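Speaker notes – Shared tables: working rules for people and arms within reach of each other
Iker Ibarra, Cukeo
Version of 2018-04-30. Slide numbers follow the short deck.

Slide 1. Title

Give name and employer, then go straight on. Say that the talk covers benchtop work only, with one arm and one or two people seated or standing at the same table. Mobile bases, palletizing and anything behind a fence are out of scope. Those who came for fencing distances should see the Istcombe handout, item 3249, which has the tables.

Slide 2. Terms

Reach: every point the hand, the wrist or anything bolted to the wrist can get to, at any joint position the controller allows. The drawn path of a task is smaller than the reach. The rules use the reach.

Shared zone: the part of the reach that a person can also touch without getting up.

Holder: the one person who has the stop control. The holder can change during a session. There is never a session with two holders or with none.

Pause here. People usually ask whether the programmer can be the holder. Answer: yes, if the programmer isn't editing at the time. Come back to this at slide 5.

Slide 3. Assessment before motion

The risk assessment is done on the table as it will be used. A drawing is good enough for planning but not for sign-off. At Cukeo the form has two pages. Page one lists the tool, the payload and everything mounted past the last joint. Page two lists what is on the table and who sits where.

Brackets are the most common omission on page one. A hand has rounded parts and gets looked at closely. A flat plate next to it has edges and corners, gets added late in the day, and does not go on the form. The rule is that any change past the last joint cancels the old sign-off, including a cable clip.

Contact limits are set per body region. Read them from the current text of the standard and don't quote them from memory, here or at work. The fingers and the back of the hand are the regions that matter at a table. The face matters if a person leans in, and page two asks for this. 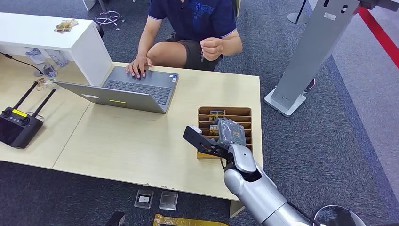
Seating is the first item on page two, and it is settled before any speed is chosen. A person with a laptop tends to stay put and look at the screen, so attention cannot be counted as a safeguard. The form treats a seated person as someone who will not see the arm start. Mark the shared zone with the person in the chair, both hands where they normally go. With the laptop near the center-left and the card tray at the right side, under the robot hand, the line between them is short, and it should be measured from the nearer edge of the laptop to the outermost corner of the wrist bracket. Measuring to the fingers gives a longer number and the wrong one. Write the measured value on the form, then the date, then initials.

Slide 4. Speed and start

Three rules, read as written.

Start is announced aloud by the holder. A tone from the controller is allowed in addition to the voice but does not replace it.

The first 20 cycles after any change run at reduced speed. A change of part counts. A change of person counts. A restart after lunch does not count if the table was left as it was and the holder has checked it.

No unattended queue. If the holder leaves the table, the arm is stopped and the drives are off. A pause in software does not meet this rule.

Expect an objection on the second rule from anyone who runs short batches. The Ratine line had this problem with batches shorter than the reduced-speed run, so the whole batch was slow. They grouped their parts and kept the rule. The rule was not relaxed.

Slide 5. Controls within reach

The stop control has a fixed place, marked on the table. Other hand-held controls are kept apart from it. A remote with sticks is a motion device and must not be mistaken for a stop, and its label needs to be readable from the chair. Check also what happens on loss of signal. The required result is a stop. Holding the last command is a fault and goes in the log as one.

On the programmer question: editing means hands on keys. The holder's hand has to be free to reach the stop. The two jobs are done in turn.

Slide 6. Housekeeping

The table carries what the task needs. Drinks stay off it. Cables do not cross the floor where a person pushes back a chair. Loose packaging is picked up at the end of each run, and the floor is checked by the holder at the same time. This slide gets skipped when time is short. Don't skip it, read it quickly.

Slide 7. Records

One line per stop: time, holder, cause, what was changed. The Doãn team kept a combined log for two tables and reached 1890 lines before they could no longer tell which table a line came from. Separate logs since April.

If asked about retention: follow site policy. We keep ours with the assessment form it belongs to.

Slide 8. Questions

Leave the slide 4 rules on the screen. Blank forms are at the side of the room, both pages.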